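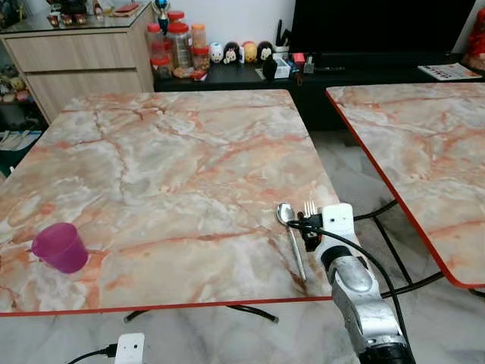
A marble-patterned table with a cup and spoon.

Hauke Seidel has mended clocks in Arnosgate since 1984. He learned the trade in Trornwood, under a Mr Voß, who let him near nothing but alarm clocks for 14 months. “I was cross at the time,” he says. “He was right, though.”

Most of his work comes in December — people want the hall clock going for Christmas.
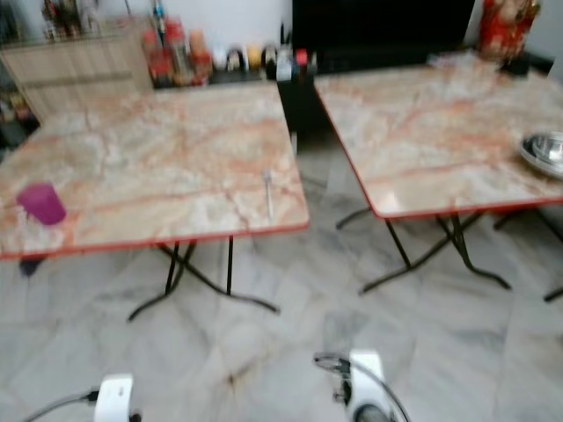

Folding tables on the tiled floor.

He is 70 now and has 52 clocks waiting. “I tell them spring. They leave it with me anyway.”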